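High Street | Shops & Trading

Venden to close Gollent repairs counter after 12 years

Venden will shut the clothing repairs counter at its Gollent store at the end of August, ending a service that has taken up trousers, replaced zips and quietly disapproved of customers' ironing for 12 years.

The retailer said the counter had handled 2,086 items in its last full year, which it described as "a much-loved figure" and also as too few. The space will be given over to seasonal goods, a category that in Gollent has so far meant windbreaks.

Customers with work outstanding have until closing time on the final day to collect it. A notice by the lifts says 155 garments are still waiting, among them a wedding suit that has been on the rail long enough for the marriage to have children.

Bijan Mazandarani, who has run the counter since it opened, said he had rung every number on the tickets. "Some of them belong to other people now," he said. "One lady asked if I did curtains."

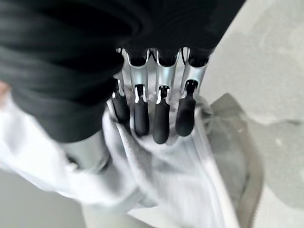 What happens to uncollected clothes

Anything left behind will be kept for 90 days at Venden's depot and then passed to a textile recycler. Customers will need their ticket or, failing that, a convincing account of the garment. Woollens, pale cottons and anything with a lining will be bagged separately. Shoes should never have been handed in and will be returned to the main customer desk.

The store has declined to say whether it will refund deposits on work not yet started. A spokeswoman said it was "looking at each hem individually".

Mr Mazandarani will not be idle for long. He is joining his brother Pejman at Nikzad, the dry cleaner's on Cerkero Road, where the two will share a back room and one good pair of shears. Hems will cost the same as at Venden. Zips will go up slightly, Pejman Mazandarani said, "because he does them properly and it takes him all morning".

Nikzad has asked customers not to bring repairs in before September, as there is nowhere to put them. Four people did so yesterday.

Venden's café, on the floor above, is unaffected, although the scones remain under review.

Related
Cerkero Road parking bays to be repainted, again
Gollent market traders object to new awnings
Windbreaks: how many does one town need?
Lost property sale raises enough for a new lost property cupboard

Last updated: 4.40pm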